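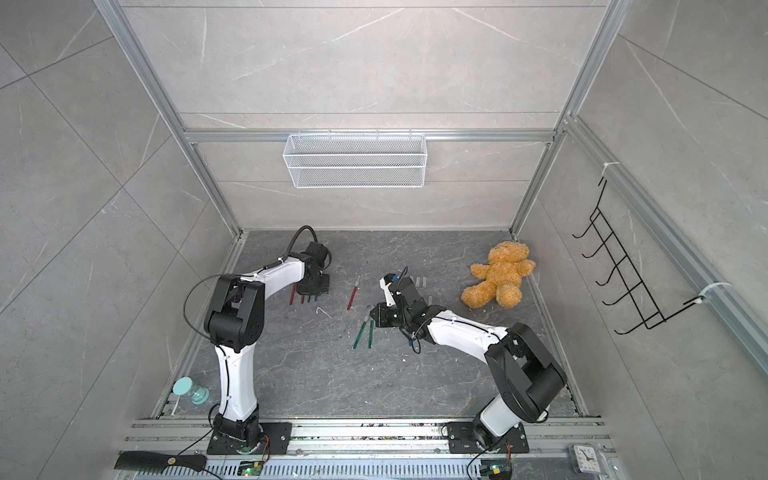
Ticket: Wall basket sagging, hook rack sliding down its rail
Opened by: Saranya Kulkarni
Assigned to: Junpei Hoshino
Status: Closed

Saranya, 9:40 in the morning
Hi Junpei, and thank you for taking this one on! I'm sorry it's going to be a long message, but I'd like you to have the whole story. We put up the white mesh basket and the black hook rack in April so the small stuff would have somewhere to live besides the floor. I love having them there. The trouble is that the basket dips at the front as soon as anything heavier than a pencil goes in, and the hook rack creeps down the right-hand rail when I hang a bag on the bottom hook. Kyriaki pushed it back up twice last week and it came down again both times. Could you tell us what to look at first?

Junpei, 10:15
Good morning Saranya, no need to apologize, long messages are my favorite kind. Let's go slowly and change one thing at a time, or we'll never know which one did it.

1. Empty the basket and the hooks completely and leave them bare overnight. If the rack slips with nothing on it, the ties are too loose. If it stays put, we're looking at the load.

2. Sort whatever is on the floor before any of it goes back up. Soft things can go on the hooks, small flat things in the basket, and anything with a point gets its own box, please. Leave the teddy bear and the clock for last. 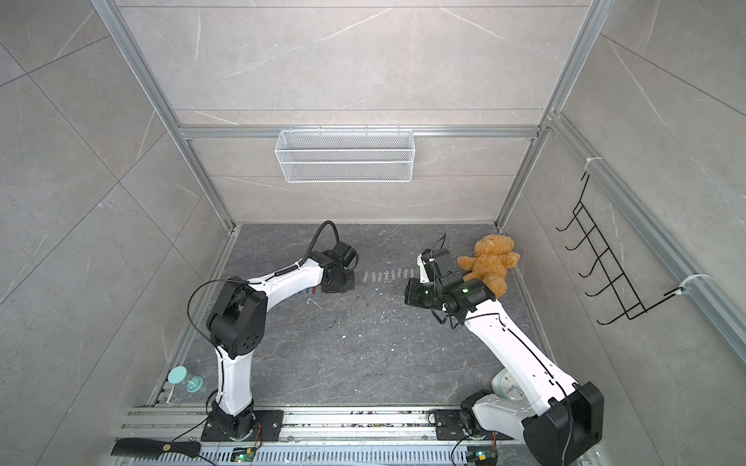 3. Snug up the two white zip ties on the hook rack. Pull each tail with pliers until the rack won't slide under your thumb, then stop – Cronin in the supply room has fresh ones if either tie looks tired.

4. Load the basket a little at a time, up to 600 grams, and look at the front edge after each addition.

Saranya, 2:30 in the afternoon, the next day
Well, the rack didn't move at all overnight with nothing on it, so I suppose it was my bag all along (it had a full water bottle in it, and I do feel silly). I tightened both ties anyway. The basket is better too, but I stopped at 600 grams as you said and I'd like to keep it there.

One more question while I have you. Where should the metal-handled tools go? Misaki wanted them in the basket, but I worry about fingers. The knurled ones are lovely to hold and I'd hate for them to get knocked around. 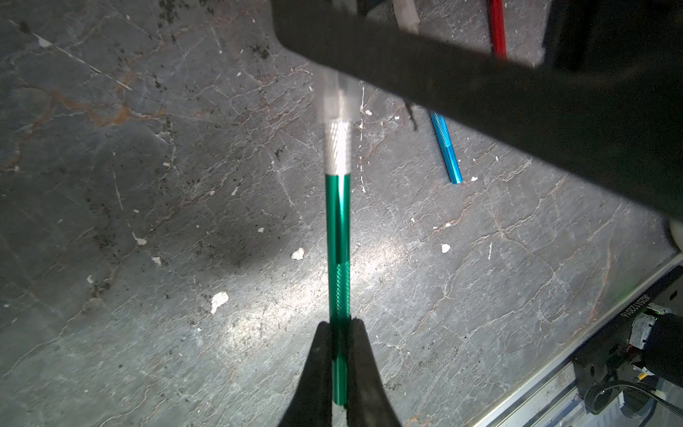

Green handle, with the blue one behind it.

Junpei, 3:05
Please keep those out of the basket! A lidded box with a strip of foam in the bottom is plenty, and 17 centimeters inside should give you room to lay them side by side. Haris has a spare box on the shelf by the door and says you're welcome to it. Put the label on the lid as well as the end, so it can be read from above.

Saranya, 4:20
Box collected, foam cut, label on. Misaki is happy with it, and the heavy bag now hangs on the coat stand. Thank you so much for your patience – please go ahead and close this one.

Junpei, 4:25
Closing now. If the basket dips again, reopen this ticket and I'll bring a second bracket over.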